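Removing Marks from White Work Surfaces

Triltura Facilities Office, guidance for building users

Matte white tabletops show scuffs and fine gray marks sooner than darker finishes do. Users are asked to follow the procedure given on this page before requesting a replacement top.

What is required

Two soft cloths, mild dish soap, baking soda, and 300 ml of warm water. Scouring pads and bleach are not permitted.

Procedure

1. Wipe away dust with a dry cloth, working toward one edge.

2. Add a few drops of soap to the water. Dampen the second cloth and wring it out well.

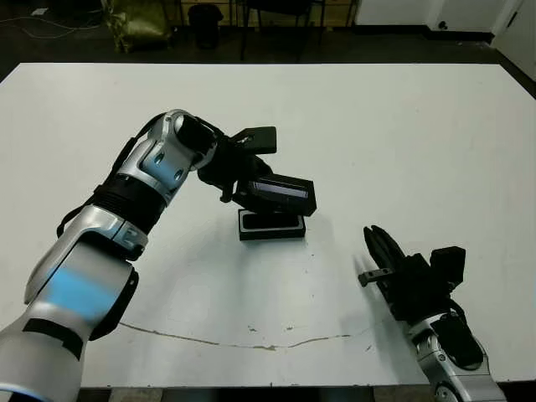

3. Wash the surface in straight, overlapping strokes. Do not let water stand on seams or cracks.

4. For marks that remain, mix baking soda with a little water to form a paste. Apply it and leave it for 10 minutes.

5. Rub lightly with a damp cloth for no more than 20 seconds in one spot, then rinse.

6. Dry the surface fully. Allow 35 minutes before placing paper on it.

Cracks cannot be cleaned away. Report them to the Facilities Office, giving the room number and the length of the crack.

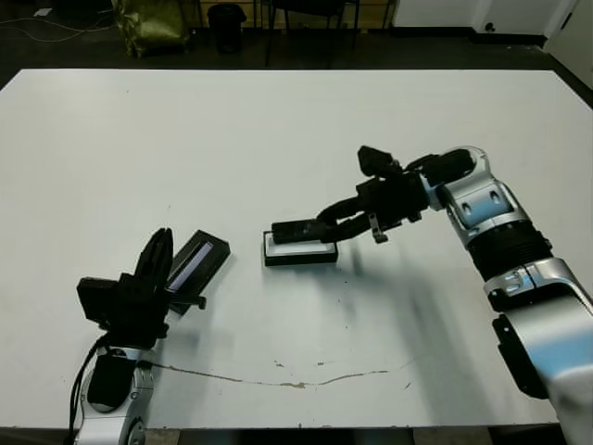
Neema Kashindye: The paste left a chalky film on our tables in the Mohamedi building. Is a second rinse allowed?

Facilities Office: A second rinse with plain water is allowed. Change the cloth first, and dry the surface as in step 6.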